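Filed under: Talks / Automation / Safety
3 comments | 12 shares

The grip that reported itself fine
Speaker notes, Suha Kanaan, 2023-09-01
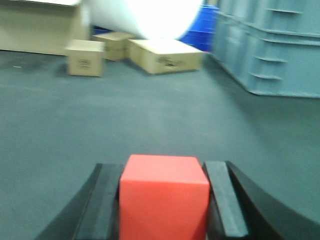 Red-orange cube between the finger pads, wrist camera view.

Leave the slide up. Ask the room: is this a good grip? Most hands will go up. Mine would too.

Then say what the Madley log says. In February the cell ran 1339 picks and the controller marked every one a success. The people on the floor found 32 parts under the conveyor. Read both numbers twice, slowly.

How it happened. "Success" in the Jivari software meant the fingers stopped closing before they touched each other. That's all it meant. Something was between them at the moment of closing. It said nothing about the next four seconds, when the arm swings over the walkway.

Vendor's first answer was worn pads. We changed the pads. Drops carried on. Second answer was dust. I have a low opinion of dust as an answer, it gets blamed for everything.

What we found at Mosdale, on the same model: grip force sagged when the air supply dipped, and the check had already passed by then. No second check. One line in the manual, page 834 if anyone wants to look. (Yes, the manual is that long.)

Safety part, don't rush. A dropped foam block is a nuisance. Sitompul wanted to run steel parts on the same settings. I asked who had tested that and got a brochure.

The fix: check pressure through the whole move, stop the arm if it falls. Has it worked? 100 picks with no drops. I don't call that proof and neither should you.

If they ask about the camera: it sees the part, it wasn't wired to stop anything.

Questions. Water.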